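Pudton's Hobby Room Reopens With New Tables

The hobby room at the Pudton community center is open again after a winter of repairs, with new floors, brighter lights and long work tables that can be booked by the half day.

The room had been closed since December, when a leaking pipe damaged the floor and most of the old furniture. Sobczak, the local builder hired for the job, finished the last of the painting in June 2025. The work took longer than planned because part of the wall had to be opened a second time.
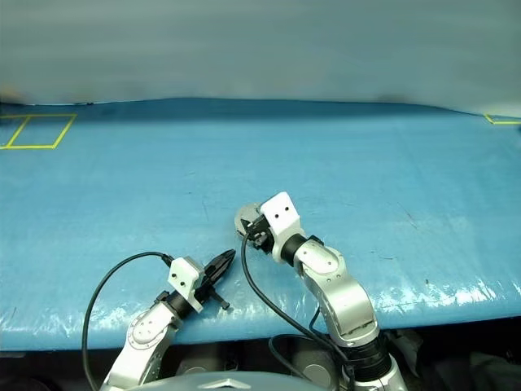

Bookings are up from last year, according to Jolanta Piątek, who runs the center's schedule. She said 64 people have signed up for the summer sessions, which include model building, card making and bicycle repair. Tabletops are covered in light blue plastic sheeting, and yellow tape on the sheeting marks off areas of the surface. Piątek said the covering will be replaced when it gets too worn and that users should not pull up the tape.

A half-day booking costs $3 for residents. Visitors from Hanard and other nearby towns can use the room at the same price until the end of the summer.

Kenza El Sherbiny, who teaches the card making class, said she had been holding it in the library hallway while the room was closed. "We had people cutting paper on their knees," she said. "I'm glad to have a table again."

Paint and glue are allowed, but spray cans are not. Users are asked to take their own trash home. The sign-up sheet is at the front desk, and the room can hold 32 people at a time.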